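Home | News | Robots | Reviews | Forum | Contact

Flesero opens orders for its two-arm bench kit

Feb 24, 2020 – Flesero has started taking orders for a tabletop robot kit with two arms, aimed at workshops and training centers that want to try out small handling jobs. The full kit costs 4000 euros. A first batch of 66 sets will ship in May, according to the company, and buyers can put down a deposit of 400 euros to hold one.

The kit comes with both arms, grippers, wrist cameras and a control program called Fonda. The arms bolt to a rail that runs along the front of the bench. Flesero sells the side and back panels separately, and the customer has to supply the table top.

Lutz Schwerdtfeger, who runs product support at Flesero, said most early questions have been about thin and floppy items. Blocks and bottles are easy to find on a parts list, he said, but customers also want to handle cards, sleeves and soft covers. For that reason the company has added a card sorting job to the set of practice tasks that ships with Fonda. It uses a card holder with clear pockets, a few cards and small packages, and a three-part bin.

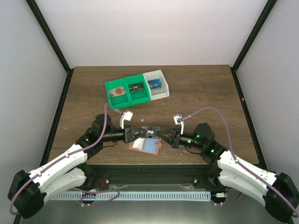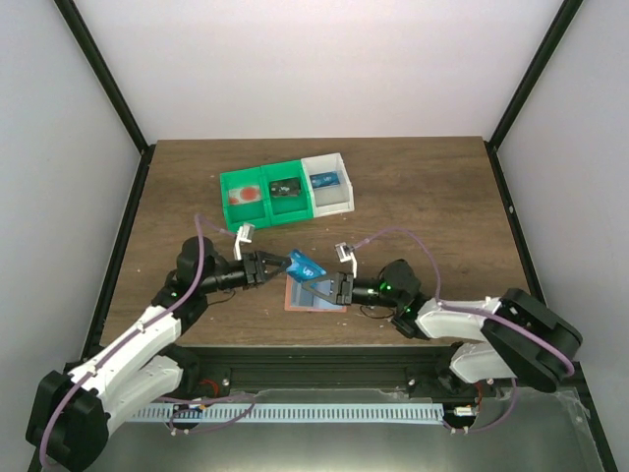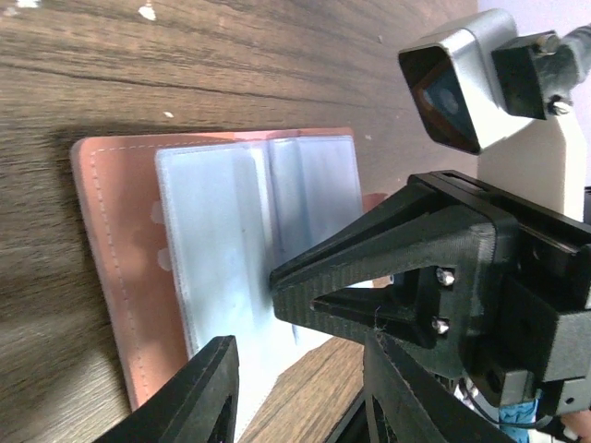
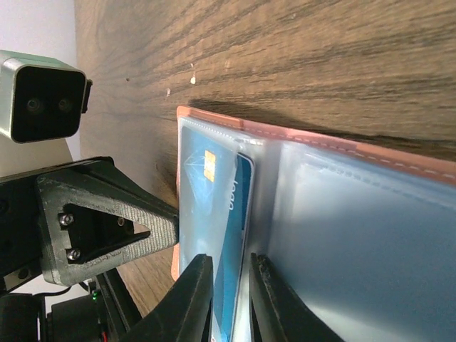 The card sorting task on the two-arm bench. The last two views are from cameras on the arms.

The practice tasks can be edited. A user can change the order of the steps, swap in other items or set a different bin as the target. New tasks are taught by guiding the arms by hand and saving the run. Flesero suggests keeping the card holder near the middle of the table, where both arms can get to it.

Gripper fingers are treated as wear parts. The kit includes 3 spare pairs, and the print files are part of the download for people who would like to make their own or change the shape. Dealer Engelhardt will stock finished fingers and cables.

Training firm Grastivwood has tested an early set and plans to use it in its evening courses. Its main complaint was the manual – the section on camera setup was short and left out the steps for the second arm. Flesero says a new version will be in the box when the kits go out.

Orders can be placed through Engelhardt or with Flesero directly. Shipping is extra.

Comments

benchdog: Does the deposit come off the price or is it on top?

marta_k: It comes off. I asked Engelhardt on the phone.

Tobi R.: Would like to see it with coins. Cards are one thing.

oldlathe: Are the side panels needed or can I run it on an open bench?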